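Tillside Mobility Study
Research notebook, working entry
2026-06-21

Purpose of entry. To record the state of the parental occupation coding after the second pass, the decisions taken on disputed cases, and the matters to be settled before the tables are released to Sombatkul for review.

1. Sample

The Tillside wave closed in May with 577 usable returns. A return is treated as usable when the respondent has given a current or most recent job and at least one parent's job at the time the respondent was 14. Returns with a parent's job title but no description of duties have been kept and flagged T. The target of 500 was met without a further mailing, and the reserve list has been returned to storage unopened.

The Tuven wave remains open. No Tuven returns are included in anything below, and colleagues are asked not to merge the two files until the question wording has been compared line by line. The Tuven form asks for the "main earner" in the household. The Tillside form asks for each parent separately. These are different questions and will produce different origin classes for a good many families.

2. Double coding

A random draw of 100 returns was coded independently by two members of the unit. The coders disagreed on origin class in 20 of them. This is higher than the unit would wish. The disagreements fall mostly into the following groups:

Self-employed trades. One coder placed a plumber working alone with skilled manual workers, the other with small business owners. The first pass codebook supports either reading.

Supervisors. "Foreman," "charge hand" and "lead" were handled unevenly. Some respondents plainly use these words for a person with a few extra duties and no authority over pay or hiring.

Family shops. Where both parents worked in the shop, one was sometimes coded as owner and the other as unpaid helper, on no evidence beyond the order in which they were listed.

Teachers' aides and school office staff. Coded as professional in four cases. All four have been moved to routine clerical and service work.

3. Decisions

a) A self-employed parent with no employees is coded as own-account worker, whatever the trade. The skilled manual code is reserved for employees.

b) A supervisor is coded as such only where the respondent mentions the number of people supervised or describes the duties. Otherwise the parent takes the code of the underlying job.

c) Both parents in a family shop receive the same code unless the respondent states otherwise.

d) Where two parents fall in different classes, the higher is used for the main tables. A second set of tables using the father's class alone will be run for comparison with older work, and is to be kept in a separate folder with its own log.

The codebook has been amended to version 3. Versions 1 and 2 should be removed from shared drives. Paper copies at the coding desks are to be replaced on Monday morning before work begins.

4. Entry to the professions

The provisional cross-table of origin by destination has been run once, for checking only. Cell sizes for law and medicine are too small to report separately. They will be combined under "licensed professions," and no ratio is to be quoted outside the unit until the recoding in section 3 has been applied to the full file. A draft paragraph already circulating with a ratio in it should be withdrawn.

Also to be noted: respondents who trained for a profession and left it are at present counted by their current job only. The form does hold the earlier job, at question 9. A variable for "ever entered" should be built alongside the existing one.

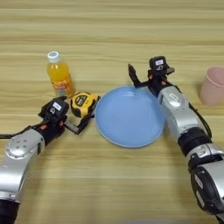 Tabletop with orange juice bottle and other household objects.

5. Software

The matching of job titles to codes was run in Zirnton with the default dictionary. It does not recognize several local titles used in the Tillside mills and returned blanks for them. It also read "sales engineer" as engineer throughout. Blanks and sales titles are to be coded by hand, with the coder's initials in column H. The dictionary itself should not be edited, as the Tuven file will need to be run against the same copy.

6. Outstanding

Recode full Tillside file to version 3.
Repeat double coding on a fresh draw, excluding the returns already used.
Build "ever entered" variable from question 9.
Confirm with Sombatkul whether the review copy should carry flag T.
Compare Tuven and Tillside wording, questions 4 through 11.
Check that the age cutoff was applied to respondents raised by grandparents. Two such returns were found in the wrong tray.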